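About Stulex

Hello and welcome! We're Stulex, a small housekeeping school on the second floor at 816 Levirmont, and we teach people to clean, tidy and look after the places they live and work in. Grigoris Karagiannis started the school with one class of seven (two of them his cousins), and Živko Dervishi joined the next August to run the kitchen course.

What we teach

Four short courses: kitchens, floors, laundry and small repairs. Everybody starts with floors, and everybody starts by hand! We love the simple tools, and we spend a whole morning on sweeping before anyone plugs in a vacuum. You'd be surprised how much there is to say about a good dustpan – how the thin front edge should lie close to the surface, how raised sides keep the crumbs where you want them, how the handle sits in your hand.
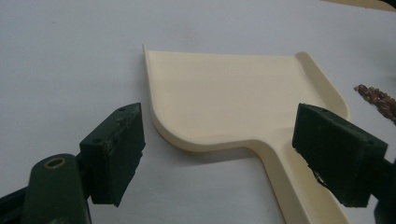 Come and see us

Our door is open from 9 in the morning. Ring the bell marked Rindard, that's us too.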